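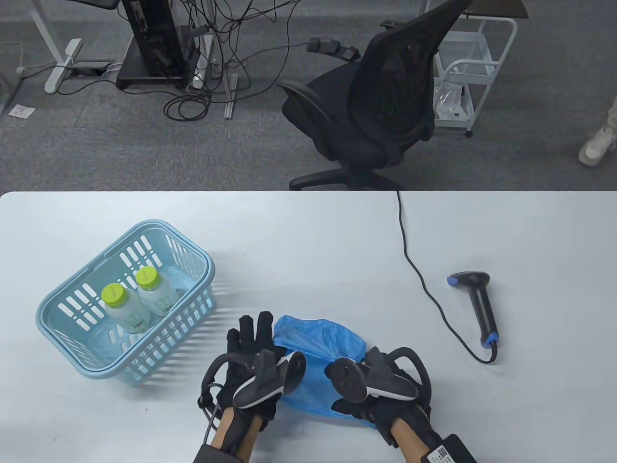 Basket, bottles and scanner on a white table

Fireplace Parts Packer, Grernholm
Posted Mar 6, 2023

Grernholm makes wood mantels, shelves and hearth trim for homes. We are hiring a full-time packer for the Foltus line of mantel shelves, starting in April.

What you will do:
Match corbels, hanger boards and screw packs to each order
Check finished shelves for dents, stain runs and open joints
Wrap and box shelves up to 9 feet long with a partner
Print labels and stage orders for the freight pickup

What we ask for:
Able to lift 50 pounds and stand for most of a shift
Able to read a tape measure to the sixteenth
Warehouse or woodshop work is helpful. We train on our own order system.

The shop is at 2160 Pacheco Road, behind the Sakine tile showroom. Day shift only. Medical coverage begins after 90 days. A $500 bonus is paid once you complete your first 9 months.

To apply, bring a resume to the front office or fill out a form at the counter. Please list two work references. Applicants under 18 cannot be considered for this job.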